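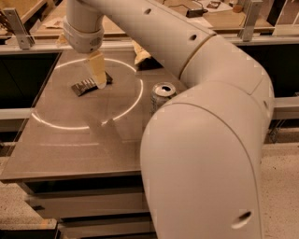

Manipulation methods > Evaluation and benchmarking
Thread: Starting-state bias in circle placement scores

rcowie
Posted Sunday, 09:14

I have been working through the Stukell placement results and I don't think the headline comparison holds. The method trains a policy on 3,000 demonstrations, then scores it on moving a named object into or out of a marked circle. The retrained policy beats the baseline by 15 points over 722 trials.

The write-up pools every starting layout. A trial where the object starts near the line needs a short push or a poor grasp to count as a success. One where it starts well inside needs a proper pick. If the two policies did not get the same mix of layouts, the 15 points could be layout and nothing else. Has anyone split the figures by starting distance?

G_Lakatos
Posted Sunday, 09:52

Layouts were paired. Both policies got the same list in the same order, and objects were reset against an overlay of the stored start image. It is in the appendix under "Reset procedure", which I agree is a daft place for it.

Pairing does not remove the easy trials, but it does stop them favouring one side.

rcowie
Posted Sunday, 10:20

Fine, I missed the appendix. That answers the mix. It does not answer reset error. An overlay is matched by eye, and a centimetre matters when the object is close to the ring. What was the tolerance?

heidrun_o
Posted Sunday, 10:41

No tolerance is given. We ran the same protocol at Drirnthorpe and our layouts looked like this one: target inside the ring, can outside it, and a crisp packet at the back with one corner touching the line.

The packet is the awkward item. It is crumpled, so its outline changes each time you handle it, and matching it to an overlay is guesswork. The chocolate bar is easy because it is flat and has lettering you can line up. I would trust the bar trials and treat the packet trials with care.
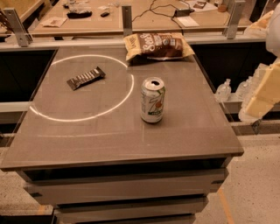

Scoring rule, as we applied it

1. Instruction names one object and one region (in or out of the circle).
2. Success if the whole footprint is on the correct side when the arm has withdrawn.
3. Touching the line is a fail.
4. Knocking over any other object is a fail, even if the target is placed correctly.

G_Lakatos
Posted Sunday, 11:05

Point 3 is stricter than Stukell. They count a touch as a success if the centre of the object is on the correct side. Your scores and theirs can't be put in one table.

heidrun_o
Posted Sunday, 11:18

Agreed, and we didn't. We rescored from the final images under both rules. The order of the two policies stayed the same. The gap shrank under ours, mostly on the packet.

bjarke_th
Posted Sunday, 13:37

I disagree with dropping or discounting the packet. Soft objects are where the retrained policy is supposed to help. If you keep only rigid items with clean edges you are measuring something the baseline could already do. Report per object and let the reader decide.

The larger problem is seeds. They trained 3 and reported the best one. I can't find the other two anywhere.

rcowie
Posted Sunday, 14:02

Best of 3 is worse than anything I raised. Is that stated outright?

bjarke_th
Posted Sunday, 14:10

Footnote to the main results table. "Best checkpoint across seeds." The baseline has a single seed.

G_Lakatos
Posted Sunday, 14:48

I read that as best checkpoint within each seed, then averaged. The wording allows either. I have written to the authors to ask and will post the reply when I get one.

bjarke_th
Posted Sunday, 15:03

If it were averaged there would be a spread in the table. There isn't one.

heidrun_o
Posted Sunday, 16:26

I can put up our per-object scores under both rules once I have checked the labels. We trained one seed of each, so it won't settle the footnote.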